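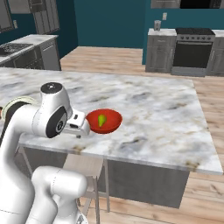 Sizwe Botha wanted to know whether it would do the same with a bowl it had never met. He said it loudly, from the back, over the heads of a family with a pushchair.

The guide said that was a good question. She had a Flornivar lanyard and a clicker, and she had been on her feet since eight that morning.

"This one has had 1,000 goes at the bowl," she said. "In the simulated kitchen. We don't build a kitchen every time."

"And how many of those did it get right?"

"It's on the sheet."

The sheet was on a chair by the door. Kagiso Jacobs had taken one on the way in and folded it into her coat. She got it out now and found the line. It said 491.

"That's under half," Sizwe said, reading over her shoulder.

"That was in August," said the guide.

They had come over from Vakthorpe on the early bus. Kagiso had worked at the Billutport cannery for most of her life, on the line and then in the office above it, and she had a letter at home from the new owners saying that staff and former staff were welcome at the open day. Sizwe had no letter. He was her sister's boy and he liked to argue.

The screen took up most of the end wall. On it was a kitchen with teal walls and a marble island, far cleaner than any kitchen Kagiso had stood in. The guide pressed the clicker and the run started again from the beginning. The white arm reached over the marble and came up against the red bowl. The green pear lay inside.

"What's the pear for?" asked a boy at the front.

"It has to stay in the bowl."

"What if it falls out?"

"Then we mark it down as a miss and run it again."

The boy thought this was fair. His mother asked whether there were toilets.

Kagiso remembered the pears. They came up the belt in the autumn, and you had your left hand for turning and your right for the knife, and the foreman, Omerović, walked behind with his watch. He used to say that 340 an hour was a decent rate for a beginner. She had hated him for a year and then gone to his funeral.

"Does it get tired?" she asked.

People laughed a little. The guide didn't. "No," she said. "But the results drift if we change the light. We have to watch for that."

"We had that," said Kagiso. "Under the old lamps you couldn't see a bruise."

The guide wrote something on the back of her hand with a biro. Then she asked if Kagiso would mind staying on after the 2 o'clock group, as there was a man upstairs who would want to hear about the lamps.

Sizwe said they had a bus to catch.

"There's a later one," said Kagiso. She put the sheet back in her coat and looked for somewhere to sit down.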